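What Is Zoning?

Reading level: grades 4 to 6

A town is divided into pieces of land called lots. Each lot has an owner. The owner may be a person, a company, a school district or the town itself. Owning a lot does not mean the owner can build anything on it. Most towns have rules about what each lot can be used for, and these rules are called zoning.

The zoning map

Zoning begins with a map. The town of Esholm has a zoning map that shows every lot in town. Each lot is colored according to its zone, and the color tells you the kind of use allowed there.

Yellow is residential. People live in these zones, in houses or apartments.
Red is commercial. Stores, offices and restaurants go here.
Purple is industrial. Factories and warehouses go here.
Green is open space. Parks and playing fields go here.

Other towns use other colors. The key in the corner of the map explains them. Kinport, for example, has a striped zone called mixed use, where a building may have a store on the ground floor and apartments above it.

What the rules say

A zone has a list of allowed uses, and it also has measurements. A building in one of Esholm's yellow zones may be no more than 30 feet tall. It must also stand back from the street. The empty strip between the street and the front of the building is called a setback. In this zone the front setback is 16 feet.

There is a side setback as well. It is 9 feet, measured from the wall of the building to the line where the next lot starts. This line is called the lot line. You usually cannot see a lot line on the ground, although there may be a fence or a hedge along it. The exact position is written down in records kept by the county.

Setbacks leave room for light and air. They also give firefighters a way to reach the back of a building.
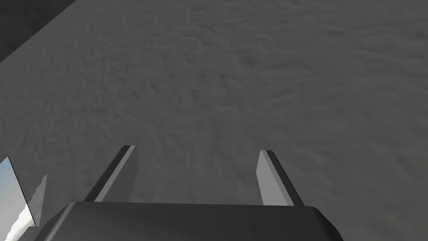
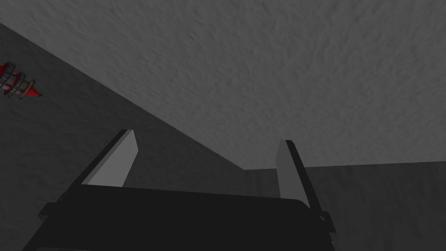
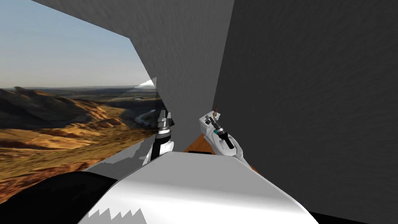 Checking the rules before building

Suppose a family in a yellow zone wants to add a bedroom to the side of their house. They fill out a form called a permit application and attach a drawing of the lot. The drawing shows the house, the new room and the distance from the new wall to the lot line.

A worker at the town office compares the drawing with the zoning rules. If the new wall would be 12 feet from the lot line, it meets the side setback. If it would be 7 feet away, it does not, and the application is turned down. The family can change the drawing and apply again.

A permit for zoning is separate from a building inspection. Zoning covers where a building goes, how big it is and what it is used for. The building code covers how it is put together – the wiring, the pipes, the stairs and so on.

Asking for an exception

Some lots have an odd shape. A lot on Paewai Lane in Esholm is a narrow triangle, and a house with full setbacks on every side would be too thin to live in. The owner of a lot like this can ask for a variance. A variance is permission to break one zoning rule, by a certain amount, on one lot. It does not change the rule for anyone else.

A group called the zoning board decides. The neighbors get a letter with the time and place of the meeting, and they may speak before the board votes. The board can say yes, say no, or say yes with conditions. One condition might be that the house can have no windows on the side closest to the next lot.

Changing the map

Sometimes the map itself is changed. This is called rezoning. It is a bigger step than a variance, and in Esholm only the town council can do it.

Pomska Mill was a purple lot for 94 years. After the mill closed, its owner asked to have the land rezoned so that apartments could be built there. The council held a public hearing in June. People asked about traffic, about the number of children who would attend the nearby school, and about old chemicals in the soil. The council voted to rezone the lot after the soil was tested, and the lot is now yellow on the map.

Buildings older than the rules

Many buildings were there before the town had any zoning. A corner store may stand in the middle of a yellow zone. It can normally stay open, and the usual term for it is a nonconforming use. If the store closes for a long time, the owner may lose the right to open it again. In Esholm the limit is one year.

Words to know

Lot: a piece of land with set boundaries.
Lot line: the boundary between one lot and the next.
Setback: the distance a building must keep from the street or a lot line.
Permit: written permission to build or change something.
Variance: permission to break one zoning rule on one lot.
Rezoning: changing the zone a lot belongs to.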